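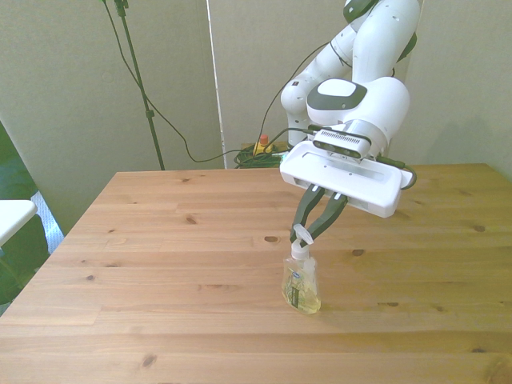
Notes on calibrating a kitchen scale and a water meter

August 7, 2021 - posted by the Ketdale house log

The water bill for the June quarter listed a meter reading of 3,189 and a consumption figure well above anything in my records. I keep a spreadsheet of utility readings, so the jump was easy to find. Before calling the utility I wanted to know whether the meter was reading high, whether there was a leak, or whether we had used that much water. The first can be tested at home with a bucket and a scale.

The method is simple. Shut off every fixture in the house. Read the meter to the last digit on the sweep dial. Draw a known mass of water from one tap, read the meter again, and compare. The error in the result can't be better than the error in the scale, so the scale comes first.

Mine is a Mulder flat-platform model, bought for weighing parcels. The display resolves to 2 grams, a statement about the display and nothing else. The manual gives no accuracy figure. I borrowed a set of brass check weights from the shop in Mundura where I buy fasteners, and loaded the scale in steps up to its working range and back down again. Going up and coming down matter separately, as a cheap load cell will often show a slightly different value depending on which direction it came from.

The scale read low across the whole range, and the amount grew in proportion to the load. That is a gain error and can be corrected with one multiplication. The difference between loading and unloading was within one step of the display, so I ignored it. Corner loading was worse. Moving the same weight from the center of the platform to the front left corner changed the reading by several steps. I marked the center with tape and put the bucket there every time.

Next, the water. I used a rigid bucket with a lid and weighed it empty before each run, with the inside wiped out. For each run I drew one bucket from the laundry tap, weighed it, poured it onto the garden beds, and repeated until I had a total big enough to swamp the reading error on the dial. A single bucket is too small a sample. The sweep hand on our meter is wide and the glass is scratched, and my reading of it is good to half a division at best. Over ten buckets that half division becomes minor.

Temperature makes a small difference. Water is less dense when warm, and the density table in any old physics book will give the correction. For cold tap water the correction was smaller than the corner loading effect, so I applied it in the spreadsheet and stopped thinking about it. Air buoyancy I left out.

Flow rate matters more than I expected. Mechanical meters tend to under-read at very low flow, where some of the water slips past the moving part without turning it. I did one set of runs with the tap fully open and another with it barely cracked. The full-flow runs agreed with the corrected scale to within 1 percent, with the meter on the low side. At a trickle the meter missed more, and the runs disagreed with each other enough that I would not put a number on it. In both cases the error was in my favor, so the meter was not the cause of the bill.

That left a leak or real use. With everything shut off for 90 minutes, the sweep hand moved. I closed the valve that feeds the irrigation line and waited for another 90 with no movement. The leak was in a Jostasum push-fit elbow under the side path, 50 centimeters down, on a run of pipe I had laid myself. The pipe end had been cut at an angle and the seal was sitting on only part of the circumference. I recut it square with a proper tube cutter, deburred the edge, pushed it home to the depth mark, and left the hole open overnight before backfilling.

A few details for anyone repeating this:

Read the dial from directly in front. Parallax on a recessed hand is larger than you would guess.

Toilet cisterns refill slowly and will spoil a static test. Close their stop valves first.

Write down the raw readings, uncorrected, and do the arithmetic in another column. I found one transposed digit that way.

I have not yet done a repeat static test with the house at normal night pressure - our supply runs higher after midnight and a marginal joint may behave differently. The spreadsheet now has a weekly row for the meter.

4 comments | 2 shares

Back to top

Copyright 2021 Ketdale house log. All rights reserved.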